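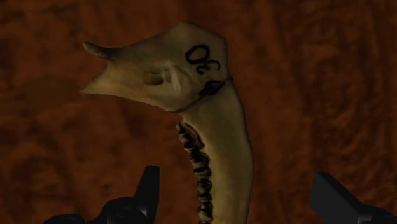
Jawbone, dark red-brown ground. Broad end to the left, shaft running down.

Thursday, bone bench

Collagen extraction, Trnka batch, continued from last entry. Five samples in 0.5 M HCl at 4 C since Monday. Acid changed at 9:40. Samples 1, 2 and 4 translucent and flexible when pressed with the glass rod. Sample 3 still chalky in the middle, left in. Sample 5 soft at the edges and losing material, pulled early and rinsed to neutral.

Sample 5 is the Olum fragment. Low starting mass and a porous surface, so I expected a poor yield. Use 0.2 M on anything else from that trench.

Gelatinization at 70 C, pH 3, started 11:15 for 1, 2 and 4. Block reads 1.5 degrees high against the glass thermometer – set point lowered to match.

Centrifuge: the Clellik displays 2,000 rpm at a set speed of 2,000. Handheld tach on the rotor hub gave 2,126. Repeated with the lid tape moved, same reading. Not a problem for pelleting, but the g values in the March sheets were worked out from the display and need redoing. Rajkumari Kandpal has the rotor radius written inside the lid of the spares box.

Filters: old Ezee type finished. New ones are from Nitodgate, slightly tighter fit in the tube. Rinse twice with ultrapure and sonicate before use. Blank run through one of them, residue not weighed yet.

To do
Acid change on 3, tomorrow first thing
Weigh blank
Freeze-dryer oil – level below the line again
Relabel shelf 2, marker comes off with ethanol
Ask Rajkumari whether the Trnka C:N results go in the same table as Olum or separate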